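Plastow Linen Room: progress report to the Roussel Fund
20/08/2018

Hi Marisol,

I promised you a proper update before the end of winter, so grab a cuppa, it's a long one!

Where we're up to

The linen room is open and it's busy. Since the grant came through we've washed, folded and sent out 3677 pieces, mostly sheets and towels, with a fair few blankets once the cold set in. They've gone to 317 households, and Corentin has the full list by suburb if you'd like it for your own reporting (he's very proud of the list).

The old shelving is gone and the new lot is up along the back wall. Ovidiu and I spent a whole Saturday arguing over how deep the shelves should be. He won, and I'll admit a folded queen sheet sits on them beautifully.

Money

We've spent $548 on shelving and brackets, which came in under the quote. The dryer repair is still to be invoiced. I rang Nedard twice last week and they say it's coming — I'll forward it the day it lands.

Sorting and folding

Most of my time has gone into this bit. Donations come in all scrunched up in bags and every piece has to be opened out, checked for holes and stains, and folded again to a size that fits the shelf. Laurinda wrote us a one-page folding guide and it's made a huge difference, especially for fitted sheets, which I used to just roll up and hope for the best. We've also started sorting by colour within each size, so a family can get a set that goes together.

Plain blues and greys are what people ask for most, and we go through them quickly. Hems get a look as well, and anything coming undone goes in Laurinda's mending pile.

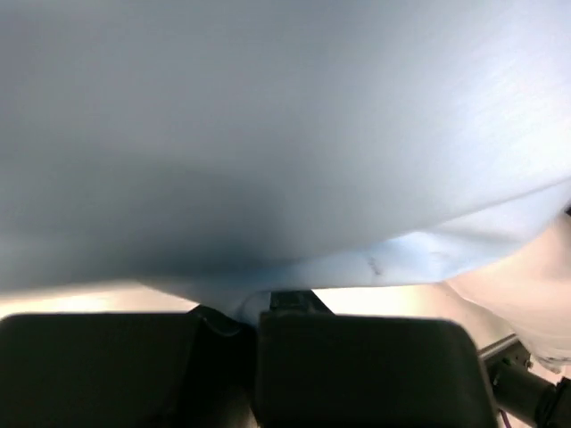
What's next

In September we'd like to run a second pick-up day, on top of the usual one, with room for up to 40 households. Raphaël has offered to do the driving. We're short on single doona covers and pillowcases, so I'm putting a call out through the Fininum newsletter.

Could you let me know if leftover shelving money can go towards laundry powder? We're down to the last tub.

Cheers, and come and visit!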